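Zundstead Puts Its Ugly Paintings Up for Loan, Runs Out of Ugly Paintings

ZUNDSTEAD – The public library's new art lending program was expected to be a modest affair. The library had 103 framed pictures in a basement storage room, most of them donated over the decades by people who were moving and did not want to take them along. In July it offered them to anyone with a library card, for two months at a time, no charge.

By Thursday lunchtime the basement was bare, and the waiting list was longer than the line for the season's big thriller.

The library had braced for complaints about quality. Its own catalog is frank on the subject. One entry reads "Boats, or possibly cows." Another lists the title of a work as "Unknown" and the subject as "Also unknown." A portrait of a former mayor is described only as "large." All three are out on loan, and the mayor has been renewed once.

Borrowers must sign a form promising to keep their picture away from stoves, radiators and direct sun. They must also promise not to improve it. That clause was added in the first week, after a harbor view came back with a lighthouse it had not had before. The library has decided to leave the lighthouse in, and the harbor view now has the longest waiting list of anything in the building.

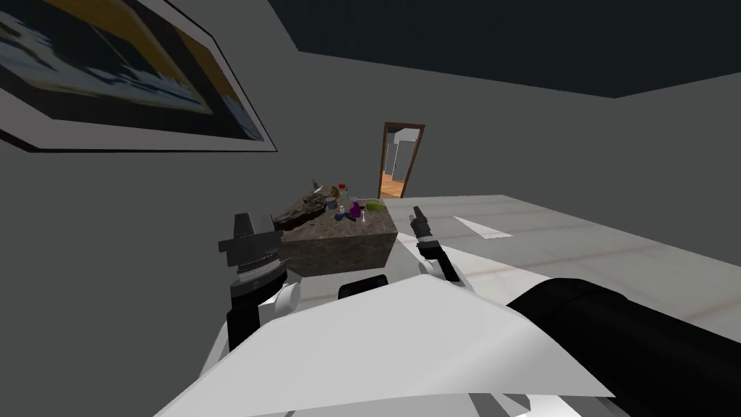 A framed picture in blue and gold, hung on a grey wall near a doorway.

The idea came from Trakusow, the next town over, which started lending art two years ago and has been hard to talk to ever since. Trakusow's collection runs to 1,315 works, a figure that appears on its website, its tote bags and a banner across the main road in from Zundstead. Critics on this side of the river point out that the total includes postcards.

Zundstead spent $800 to get its own program going. Most of that went for hooks and picture wire, and the rest for sturdy cardboard sleeves, which patrons have been keeping. The library asks that the sleeves be returned. It has asked twice in the newsletter and once on a sign taped to the book drop, and the sign has since been taken too.

Late fees are 25 cents a day, same as for books. So far the most common excuse for a late return is that the borrower forgot the picture wasn't theirs. A close second is that the wall behind it turned out to need paint.

The frame shop Slaoui, on Mill Street, reports a brisk month, largely in repairs. It has offered library borrowers a discount on glass and a free opinion on the art. Most customers have taken the discount.

A second batch of pictures goes out this fall, provided enough of the first batch comes home. Donations are welcome at the front desk during regular hours. The library is short on landscapes and has all the clowns it can use.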